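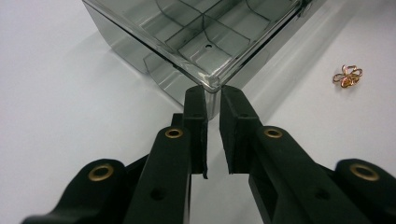
Sadia Rind had warned me in the car that smoked plastic boxes were a slippery slope, and that she'd gone to the Stanau open day two summers back for a pencil tray and come home needing a bigger car. I said I was only going to look. I'd like it noted that I did look, for most of the morning.

Stanau makes storage: trays, tubs, bins with lids, bins without lids, and lids for bins you may have lost track of. Once a year, in August, they unlock the Sernthorpe plant and let the public wander through in shoe covers. Admission is two dollars, which you get back as a voucher, which you then spend along with quite a lot of other money. I have to admire the engineering.

The tour started at 10 with our guide, Kamran Bhutto, who had the calm of a man who has explained hinges to children. He took us past the molding hall first. You stand behind a yellow line and watch a press the size of a delivery truck close, think about things, and open again. I had expected more noise. What you get is a long sigh, like somebody lowering himself into a bath.

After that came the color room, where I lost half the group. Stanau sells its boxes in clear, white, a green I won't discuss, and the smoky gray. The gray is see-through enough to show that you own things and dark enough to hide what state they're in. Kamran put it more politely. He said the gray was "forgiving," and three people around me nodded like they'd been forgiven.

The part I'd come for was the sorting room, which is white tables, white walls and boxes to try for yourself. Put a gray box on a white table and it looks like it belongs to an architect. Put the same box on my kitchen counter, next to the toaster and the dog's ear drops, and it looks like evidence. I knew this going in and it made no difference at all.

Teodoro Cuautle ran a short session in there on how to pack a drawer. His main point was that you should measure the drawer. He made it several times, and I could see from his face that it had been a long career. He also said to measure the inside - people measure the front, go home happy, and then come back and want to talk to him about it. I had measured the front.

Lunch was in the Kakakhel Hall across the parking lot. Cheese sandwich, decent pickle, coffee from an urn. I sat with a retired couple who'd driven over from Marnness and were on their fourth open day. They had opinions on corner radius. A rounder corner is easier to wipe out, a squarer one wastes less shelf, and they have not agreed on this in 18 years.

The shop is at the end, naturally. It's seconds and discontinued lines, mostly, and the prices are good enough that you stop asking what a thing is for. Get there before two if you want lids.

Parking is free but fills up early, and the restrooms are back by the color room. I bought four gray boxes. One of them fits.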